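Skirkholm, remastered again

17/10/2023

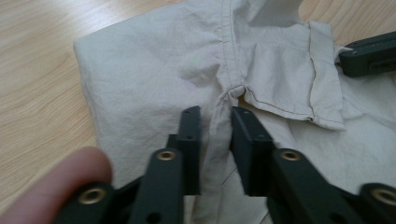 Does a twelve-minute drone piece need a third edition? In my view it needs one good one, and the original pressing of Skirkholm was already that.

I should say that I like Stindel. I've liked them since the second album, when they stopped trying to be a metal band with a borrowed Mellotron and let the songs get slower and odder. Skirkholm came out of that stretch, in a single run of 2000 copies, and it has been treated as a lost masterpiece by people who mostly heard it as a bad rip. I bought mine new and I've played it a lot. It's a very good record with one dull side.

The dull side is now longer. Ledero, the label behind this reissue, has put back what the sticker calls the "full studio sequence" of Dmytriv, which on the old LP faded at a sensible point and now carries on for 12 minutes. The extra section is an organ chord, some tape hiss and a cymbal. The liner notes tell us the organ was built in 1915 and came out of a country church, and they tell us this twice. It sounds like an organ. I tried it on speakers and on headphones and I can't say the year of manufacture did much for me either way.

The remaster itself is harder to argue with. The bass has come up, and on the title track you can finally follow what the left hand is doing under the guitar solo. The vocals are a bit too forward for my taste – the singer was always better as a colour in the background – but I expect most people will prefer it. Side one still has the best 5 songs they ever put in a row, and the change from the third into the fourth remains a lovely bit of playing.

What I don't buy is the "from the original tapes" line. Which tapes? The last edition said the same thing, and the two sound quite different. There's no engineer's note and no mention of a transfer, just the phrase in gold print on the back cover. If a label wants me to pay for the same album a third time, it could spend a paragraph on what it did.

They say there will be a live set in January. The shows from that period had a looser drummer and a lot more noise, and I'd honestly favour those over another go at the studio album. I'll wait for somebody else to buy it first, though.

My old copy stays on the shelf. The new one I'll probably keep for side one.

Print this post
E-mail this to a friend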